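Paewai Quilted Bedspread, Striped

Sokside / Bedroom / Covers and spreads
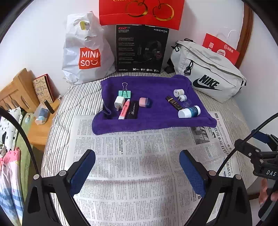 A bedspread spends most of its life being sat on by people who were told to use the chair. The Paewai is made with that in mind. It has a cotton face, a light polyester fill and stitching close enough that the fill stays where we put it, even after a winter of laptops, suitcases and unfolded laundry.

It is a middleweight. On its own it will do from spring until September or so, and after that it wants a blanket underneath. It will not make you a tidier person, but pulled straight it hides an unmade bed very well.

Sizes and prices
Twin - $67
Queen - $119
King - currently out, and we are as annoyed as you are

Care
Machine wash cold, tumble dry low. Expect it to shrink up to 2 percent the first time, then stop. Skip the bleach. Ironing is allowed, though we have never met anyone who did it.

Goes with
Wesis pillow shams (sold in pairs)
Zelen flat sheet, white or oatmeal

Shipping and returns
Orders ship within 17 days, as each spread is bound to order. Send it back unwashed within the return window and we refund the lot, less postage. Spreads with cat hair on them are considered washed - we mean kept.

Page updated March 3, 2026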